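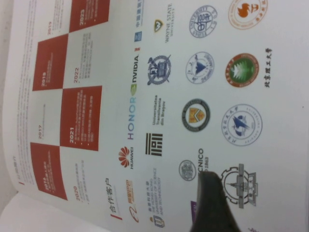
Year blocks in two colors, 2016 to 2023.

Wednesday, late

Worked on the Tustville waterworks chronology from after lunch until the light went. The master list stands at 117 entries. The first is the opening of the pumping station in 1930 and the last is the meter replacement on the east side. The council wants a single spread in the booklet. At the type size they approved, a single spread holds less than half of what I have, so most of the day went on deciding what counts as an event.

The rule I have been using is that an entry needs a date, a place and a change in the physical system. A new main qualifies. A resolution to consider a new main does not. This removes most of the material from the minute books, which are long on resolutions. It also removes the opening of the Prorthorpe reservoir to visitors, which I would like to keep, and I have put it on a separate sheet with the other things I would like to keep.

Dates are the main trouble. The minute books record approval. The engineer's ledger records completion. The newspaper records whichever day someone made a speech. For the Ernby trunk main these three are spread over almost two years, and all three have been printed at one time or another as the date the main was laid. I am standardizing on completion. Where the ledger is silent I use approval and mark the entry with a small a. There are too many small a's in the middle section.

The ledger has its own defects. Two pages are missing after the first set of filter beds. The handwriting changes partway down a page with no note of who took over, and from that point the pipe diameters are given as outside measurements. I converted three of them before noticing, then had to undo the conversion on one that had been inside diameter all along. The correction is in pencil in my working copy and needs to be carried over to the file.

Then there is the format. A timeline drawn to scale is accurate and looks bad. Tustville did nothing to its waterworks for long stretches and then did everything in one summer. To scale, the left half of the spread is white space and the right half is unreadable. A timeline in equal blocks is legible and says something false about the pace of the work. I drew both versions again, full size, on the back of the old wallpaper. The scale version is worse than I remembered.
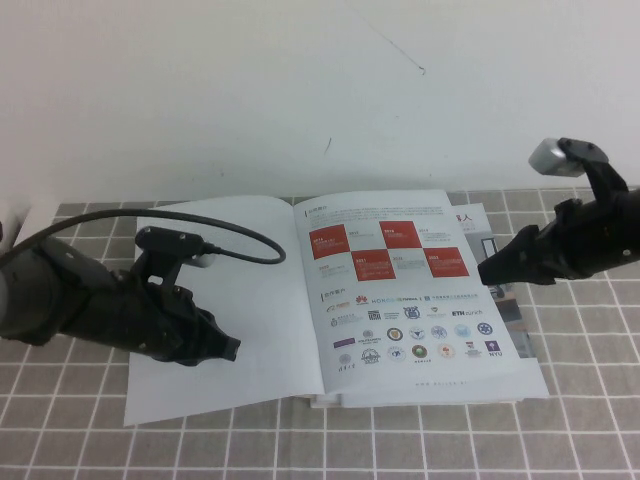 Vilmos Magyar, on the telephone at four, was firmly for equal blocks. A reader takes in the order of events and perhaps one year, he said, and never measures the distance between them. If the gaps matter, write a sentence about the gaps. He also thought the pumps deserved a list to themselves, with the chronology saying only when each set went in. I told him the council had asked for one sequence. He said the council had not seen how many pumps there were.

He may be right about the pumps. There have been four sets at the main station. The second was supplied by Kauppinen and ran far past its stated life, and it accounts for more lines in the ledger than the other three together, nearly all of them repairs. Taken out of the sequence, the pump entries leave a chronology that is mostly mains, tanks and treatment, and that reads in a straight line. I tried it on cards. It fits, with some room for a heading.

Equal blocks raise a smaller question, the years in which nothing was completed. Options as I see them: leave them out, group them under a range, or print the year with nothing in it. I favor the range. An empty block looks like a printing error and someone will telephone the council to report it. A range wants a dash between the years, and the dash wants to be the same length as the one in the body text, which the printer's last proof got wrong twice.

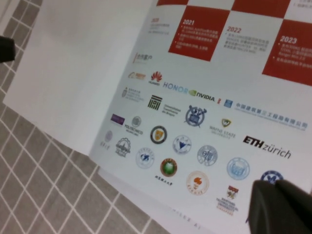
Timeline along the top, logos below.

After supper I went back to acknowledgments. The draft has contributors in order of the date they wrote to me, which made sense while I was keeping track of replies and makes none in print. Changed to alphabetical. The station keepers' families are now in the same list as the suppliers. I considered separating them and left it.

Index of sources next. The minute books run to 1457 pages across the bound volumes, and I have been citing by page alone, but the numbering starts over in the fourth volume. Every citation after that point needs a volume number in front of it. I did the first dozen by hand and the pattern is regular enough that the rest can be done in one pass, provided I do it before moving the pump entries out.

The pump list has begun to take shape on its own sheet. 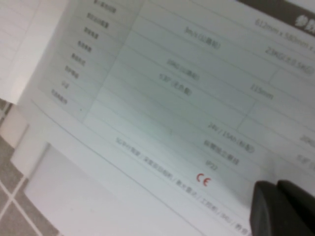

For each set I want maker, date in service, date out of service, rated output and the height of lift. Output is in gallons per minute in the older records and gallons per day in the newer ones. I will print per day throughout and keep the original figure in the notes. Height of lift is missing for the first set. It could be worked out from the tank elevation, but the tank was raised 6 feet at some point before the second set was installed and the ledger gives no date. The drawing would show it. The drawing is at Prorthorpe in the plan chest, third drawer down if they have kept to the old arrangement – I last looked before the office was painted.

Column order took longer than it should have. Maker first looks natural and puts the widest column at the left, where it pushes the dates into the fold. Date in service first is better for the fold and matches the chronology. Settled on dates first.

To do tomorrow:

Write to Prorthorpe about the drawing.
Volume numbers on all citations from the fourth volume on.
Carry the pipe diameter correction into the file.
Ask the council whether a second table is acceptable, and what it does to the price.
Check whether the Ernby main was one contract or two. The ledger shows two payments on the same day and I have been counting them as one.

The fountain pen is leaking at the collar again, so this is in ballpoint.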